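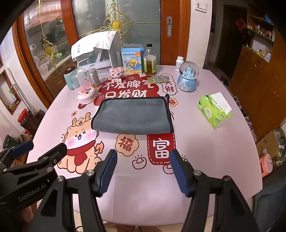 From: Hollis Yazzie
To: gripper-users list
Date: March 5, 2023
Subject: Re: Bririer hand-held gripper kit - trial notes wanted

Alaric Strickland wrote:

> We have been offered the Bririer kit on a 30-day trial: a pair of
> hand-held grippers, a charging dock and a year of the Condon upload
> service. The sales sheet says up to 8 hours per charge. Before I
> sign, has anyone on the list folded cloth with it? Our task set is
> mostly towels, with some tissue and small boxes. I am also unsure
> whether the standard pads will do or whether we should pay for the
> soft ones.
>
> Alaric

Alaric,

We had the same offer at Ridgeway last August and kept the kit after the trial. Notes follow, in no great order.

Pads. The standard pads are fine for thick towels. On thin cotton they tend to pick up the tablecloth as well, and the operator then pulls the whole lot sideways. Soft pads cure most of that but wear faster. We ran ours to 3000 closures before the ribs rounded off enough to matter. Order a spare set with the kit - delivery on its own was slow.

Pivot screws. Check them at the start of each session. One of ours worked loose in the first week and the jaw width readings drifted without any warning in the software. A drop of medium threadlock fixed it.

Tracking. Patterned cloths and a cluttered far edge of the table help. On a plain white table we lost position often enough to throw away whole recordings. Glass doors behind the table were less trouble than I expected, though we do draw a curtain in strong sun.

Folding. Ask for both jaws to be fully open at the start and end of every take. The Condon service cuts recordings on that signal, and a half-closed jaw gives you two folds joined together. Plan on 100 takes for practice per operator and discard them.

Upload. Works, but a failed transfer restarts from zero. We now copy to a local disk first and send overnight.

Price. The second year of Condon is not in the quotation. Get it in writing before day 30, as the return window closes then.

We also looked at the Midon kit. Better dock, heavier in the hand, and our operators asked for shorter sessions with it. I can send the wear log for the pads if you want it.

Hollis Yazzie
Ridgeway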